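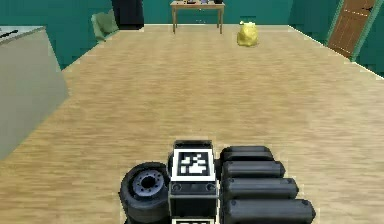
4. Simulated rooms and what the guidelines ask of them

4.1 The rule and its wording

The Fledura guidelines, in the version dated June 28, 2018, say that a mobile robot meant for the home should be tested in "a representative set of furnished simulated rooms" before it is tried in a real one. We have no quarrel with the order of events. Our doubts are about the word "representative", which the text uses 8 times and never defines. A developer who wants to comply has to guess, and so does whoever checks the work.

The annex offers a checklist. A room must have a floor, walls, at least one door and "typical furniture and small objects". Nearly any room from a stock library passes. We applied the checklist to 51 rooms in the Pludetti library and could not find a way to fail a room that had been built as a room at all. A rule that cannot be broken tells the reader very little about the product that has met it.

4.2 Floors

Floor type is the one surface property the guidelines mention by name. They ask that "hard and soft floors" both be included. In our trials we used rooms with wooden floors and rooms with carpet, and so met the letter of this clause. What the clause does not ask is whether the simulated carpet behaves like carpet. In the default settings of Pludetti it does not: changing the floor changes the picture sent to the camera and leaves the friction value as it was. The wheels are driven over the same surface in both cases, whatever is drawn on it.

We think this matters more than any other point in this section. A report that says "tested on wood and carpet" will be read by most people as a claim about driving. Under the present wording it may be a claim about colour and texture only, and the report need not say which. 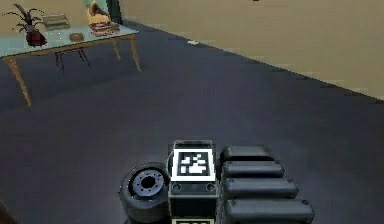
Figure 3. Simulated view over the robot's own body in a carpeted room, with a glass-topped table to the left and open floor between the table and the wall.

The same gap is found with small objects on the floor. The guidelines treat them as clutter to be avoided, and a run is scored as clean if the robot does not touch them. They do not say how small an object may be before it stops counting. A bag of rubbish and a scrap of something by the skirting board are each one "item" under the annex, though the first would be picked up by almost any depth sensor and the second might be missed by several. Two test houses could give different scores to the same run and both be following the rule.

Glass is not mentioned anywhere. We raised this in December with the group that maintains the Onu test protocol, which borrows the Fledura text almost word for word. The answer was that glass is covered by "typical furniture". Perhaps it is. But a simulated depth camera usually returns a perfect reading from a glass surface, which a real one often will not, and a developer could include any number of glass tables without learning a thing about that fault.

4.3 Markers on the robot

Clause 3 requires that any marker fixed to the robot for tracking "remain in view during the test". It is not clear whose view is meant. If it is the robot's own camera, then a marker on top of the base can satisfy the clause while an outside observer sees nothing of it. If it is a fixed camera in the room, the clause says nothing about where that camera should be. In simulation the question is odder still, as the simulator already knows the robot's position exactly. A marker is useful there if the software under test is going to read it. Otherwise it is decoration, and the guidelines should allow it to be left off.

4.4 Number of runs

The minimum is set at 300 runs per product. No reason is given. We would ask instead that the number be tied to how much the rooms differ from one another. Repeating a run in the same room with the chair moved slightly adds to the count and not much to the evidence. The Jalum checklist, which is shorter and in our view better, asks for the differences between runs to be listed in a table. It still leaves the developer free to choose which differences to list, and we return to that weakness in Section 5.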